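Nuanchan Wannasri has been choosing wood for tables for many years, and she still likes to touch every board before she says yes. I visited her at Phromma, the small workshop where she makes tops for kitchens and work rooms.

"People ask me for wood with no marks," she told me. "I tell them, then you should buy paint." She laughs, but she is serious. For her, a pale top with planks of different tones is easier to live with.
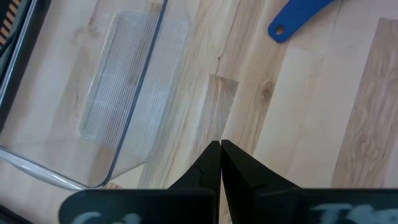

*Photo: Phromma*

A small dark knot with the grain turning around it is the kind of thing she wants to keep. "My eye goes there first – it is like a place on a map."

I asked about care. She wipes the top with a soft cloth and oils it 2 times a year, one of them always in November. Plastic boxes can stand on it, but she lifts them and does not push them.

Her first top was sold for 200 dollars to Henok Sisay, who still uses it every day. "He wanted me to sand out one stain last year," she said. "Then he called again and said, leave it."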